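Gradetti and Plindden: your questions, our doubts
Last updated Mon 20 October

Are Hajnalka Szekeres and Béla Szilágyi really getting divorced?
Nobody has filed anything that we can find. The story rests on one unnamed "friend of the couple" in a gossip newsletter, and that friend has been wrong before. In March the same source had them buying a vineyard.

But they've stopped wearing their rings?
She was without hers at the Plindden premiere. She was also without it in most of the second series, which she made while by all accounts happily married. We wouldn't read much into a finger.
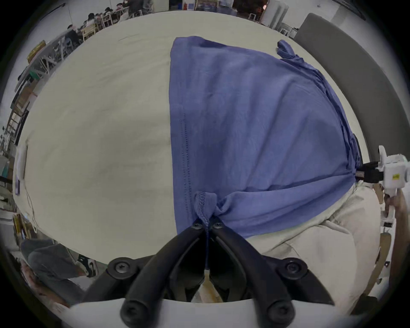 What did Abhishek Thakur say in the restaurant?
Depends who you ask. One account has him shouting at Szilágyi across the dining room at Diệp for 10 minutes. Another has him asking for the bill. Both accounts came from people who won't give their names, and the restaurant says it doesn't discuss guests. Thakur's agent called it "a private dinner" — make of that what you like.

Was Sena Issahaku sacked from Gradetti?
Her contract covered 6 episodes and she appeared in 6 episodes. The word "axed" turned up in a headline and everyone copied it. She may well have wanted more, but she hasn't said so.

Is Seija Rantala launching a perfume with Grilier?
This one is probably true, if only because there's a waiting list and a price: £149 a bottle. We're less sure about the claim that she "mixed it herself at home".

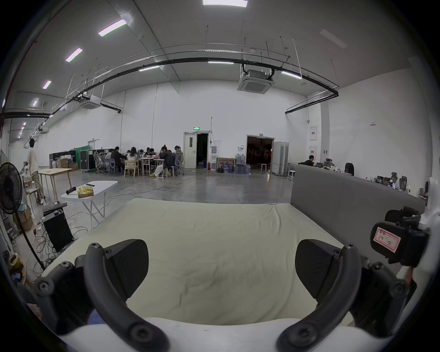

Gripper and padded mat, with the grey partition to the right.

Do you pay for tips?
No. You'd be surprised how many tips dry up when we say so.

Why haven't you printed the rumour I sent in?
Most likely we couldn't stand it up. A screenshot of a message from your cousin's hairdresser is still a screenshot — we need a name, a document or someone who was in the room and will say it twice.

Will you correct things you get wrong?
Yes, at the top of the same page, within 7 days of finding out. Letters from lawyers don't make it any quicker.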